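The Basin, and Other Small Jobs

I used to save all the cleaning up for one enormous session, usually when somebody was due to visit, and I'd go round the house in a temper with a bucket. Then I moved to Cilesia Road, into a flat with a very white bathroom (I mean really white, white basin, white vanity cupboard, the lot) and learned that a white bathroom keeps a record of everything you do in it. Toothpaste, hair, the splash of tea I tipped away because I couldn't be bothered to walk to the kitchen. All there, waiting for me the next morning.

My friend Rehema Chege grew up helping out in her aunt's guest house, the Mfinanga, where there were always more than 50 things to be done before breakfast, and she told me to stop making such a fuss and simply wipe the basin every day. A cloth, a bit of warm water, start up at the rim and work down the slope towards the plughole. It takes me four minutes if I dawdle, and I do dawdle.

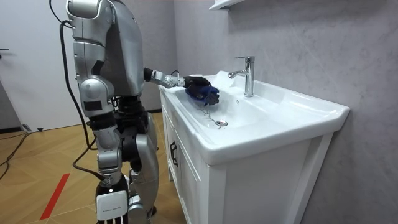 The cloth matters more than I expected. I'd been using old yellow dusters that left fluff everywhere, and before that those thin paper things, which fall to bits the moment you press on them. Now I keep a little pile of dark cloths just for the bathroom, so they never get muddled up with the kitchen ones, and I wring each one out well before I start. If it's too wet you're only pushing puddles about, and you'll be chasing drips down to the drain until lunchtime!

I've gone right off sprays, too. I had three bottles under the sink at one point, all promising something different and all smelling of the same pretend lemon. A drop of washing-up liquid does me very nicely, with a splash of vinegar and water for the chrome when it starts to look cloudy. Rinse that off properly, mind, and then go round with a dry cloth.

The bit I still forget is the edge where the basin meets the top of the cupboard. Grime loves it there. I use an old toothbrush, when I can find the old toothbrush, and once I've done that I usually end up doing the taps as well, and the mirror, and then my tea's gone cold on the landing again.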